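Category: Safety & Standards | Shop Practice

June 27, 2025
By the Mandelis staff

The safety lead at Filcombe keeps her rule sheet to one page, and she is proud of it. It used to run to 19. "People signed the long one and never opened it again," she says, laughing. "This one they argue with me about, and I love that!"

Her team teaches robot arms to do small hand jobs, the sort of thing an electrician does without thinking: lifting a lid, setting a part in place, closing up again. A person often has to work within reach of the arm, and that is where most of her rules live. Before anyone steps up to the table, the speed limit is set and read back out loud. The stop button gets tested at the start of each shift - pressed for real, with the arm powered. Sleeves stay short or rolled, and rings come off.

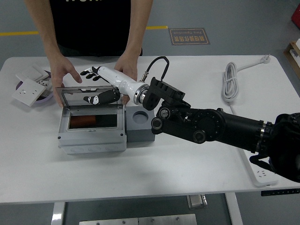
"Hands are the part I care about most," she says. "You agree on who moves first, you or the arm, and you say it. If you lose track, you stop, and there's no blame for stopping." Every stop goes in the log with a short note. The log was at entry 2111 when we spoke, and she can talk about her favorites for a good long while.

Any electrical part used for practice is kept off the mains and tagged, even when everyone in the room knows it's dead. Sessions at the table last 20 minutes, then people swap. It takes 3 signatures to change a speed limit, and hers is only one of them.

She got the swap rule from a friend at Gajewski, where they had been doing it for years. "I was so happy when I saw it. It's such a simple thing and our crew took to it right away."

In July she will take the page to Prosta, whose people want to try it on a bigger cell with two arms - a setup she hasn't written rules for yet. She already has a list of questions for them, starting with where everybody stands.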